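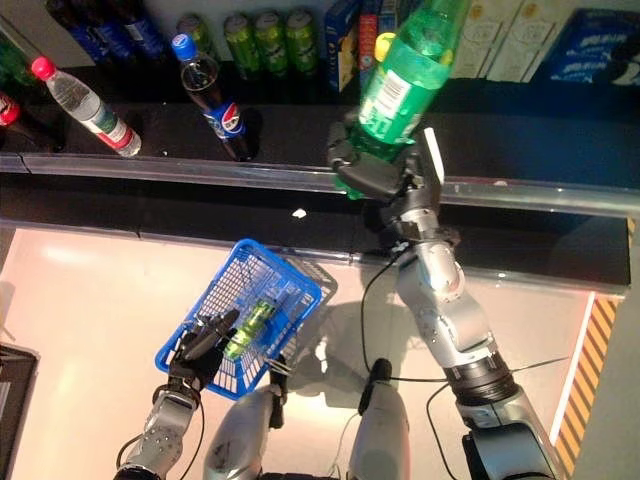 **Radtour Desholm–Drurnum: Verpflegung unterwegs**

**kettenoel_28:** Im August fahren wir endlich die 161 km am Kanal entlang, ich freu mich riesig! Der Dorfladen in Bamness hat wieder auf, da kann man herrlich Pause machen (Bänke direkt am Wasser!).

**moosgruen:** Tolle Strecke! Ich würde trotzdem alles ab Desholm mitnehmen, hinter der Schleuse kommen 400 Höhenmeter.

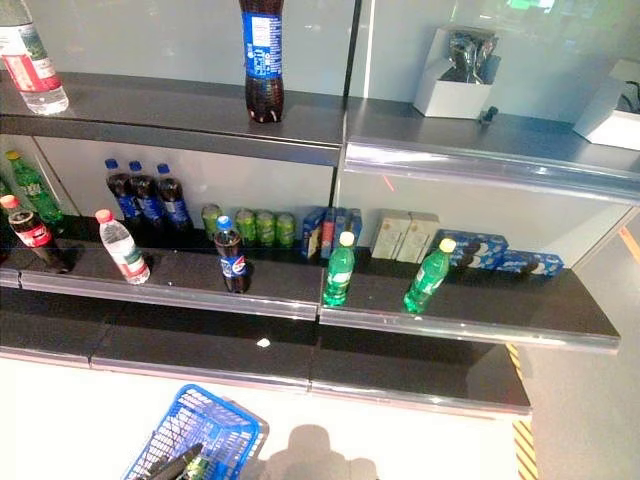 **tretlager:** Ab wann hat der Laden in Bamness offen?

**kettenoel_28:** Ab 10 Uhr, im Sommer auch über Mittag.

**moosgruen:** Zu spät für mich, da bin ich schon am Berg. Und Cola beim Fahren, na ja, Wasser und Salzbrezeln reichen völlig. 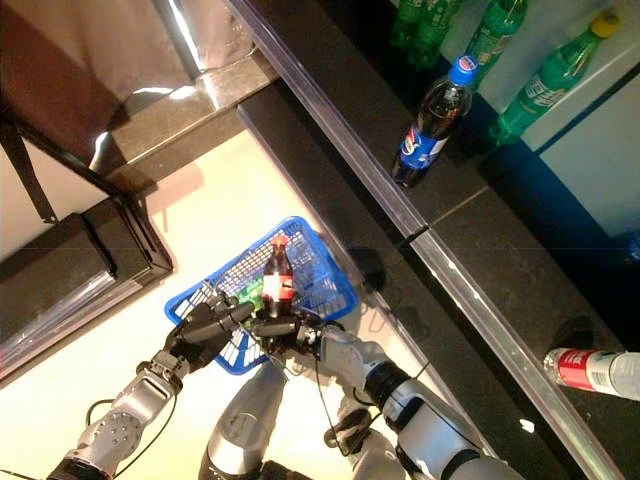

**Speichenfee:** Da widerspreche ich! Eine kleine Cola vor dem Anstieg ist das Schönste an der ganzen Tour. Und danach Pflaumenkuchen im Café Wegener, unbedingt mit Sahne!

**tretlager:** Überredet, ich fahre mit.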